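Foro Vida y Hogar > Salud en casa > Heparina en casa, contenedor para las jeringas?

marola_72
buenas, a mi madre la operaron de cadera y nos han mandado a casa con inyecciones para 4 semanas. El bote amarillo no nos lo dieron en el hospital y en la farmacia del barrio dicen que ellos tampoco. Las estoy guardando en una botella de suavizante vacía, con tapón. Vale eso o me van a echar la bronca?

tejoypunto
Depende de la comunidad y casi del pueblo. En Palma a mi suegro se lo dieron en el centro de salud, sin cita, pedirlo en el mostrador y ya. Pregunta en enfermería, no en farmacia.

Gorkden
botella dura con rosca, de toda la vida. Al final se tira al contenedor gris bien cerrada con cinta y listo. Tanto lio para una aguja de nada

lunares_y_cafe
Gorkden, no. Al gris NO. La gente de la planta de reciclaje se pincha, mi prima trabajó en una y le tocó hacerse analíticas seis meses. Se lleva al centro de salud, que para eso está.
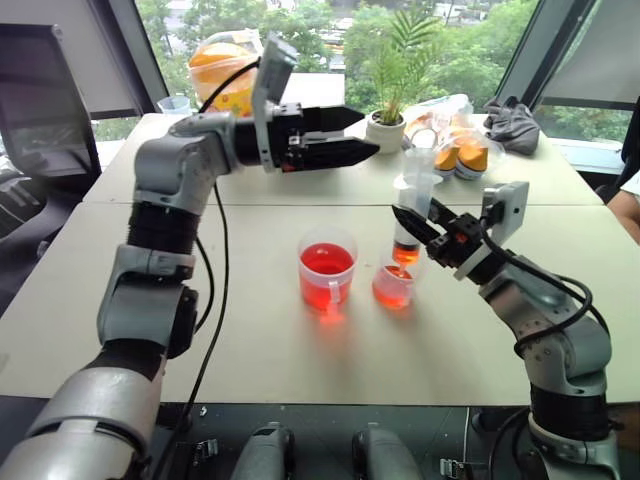 marola_72
Y se le vuelve a poner el capuchón a la aguja antes de meterla en el bote?

lunares_y_cafe
Nunca, es cuando más pinchazos hay. Usas, y directa al bote, con la aguja hacia abajo. Si la jeringa trae sistema de seguridad lo activas y tambien al bote.

Gorkden
yo llevo años poniendo el capuchón con insulina y no me he pinchado jamás, pero bueno, vosotros mismos

tejoypunto
Ya, y mi padre no se ponía el cinturón.
Marola otra cosa, no lo llenes hasta arriba. Los botes buenos traen una raya, con la botella calcula tres cuartos y a por otra. Y no se vacía para reutilizarla, se entrega entera.

pepinillo_agrio
me meto. Por internet hay contenedores pequeños, yo compré uno Canudlow de 800 ml, 6 euros. Cierra bien, aunque la tapa la primera vez cuesta, hay que apretar con las dos manos. Luego en mi ambulatorio no ponen pegas para recogerlo

lunares_y_cafe
800 ml para un mes de heparina sobra. Llama antes igualmente, en el mio solo los cogen por la mañana

marola_72
Gracias a todos!! He llamado y me dan uno mañana, y que lleve también la botella de suavizante cerrada tal cual. Lo del capuchón lo estaba haciendo mal, ya se lo he dicho a mi hermana que es la que pincha por las noches

Gorkden
pues nada, que se mejore tu madre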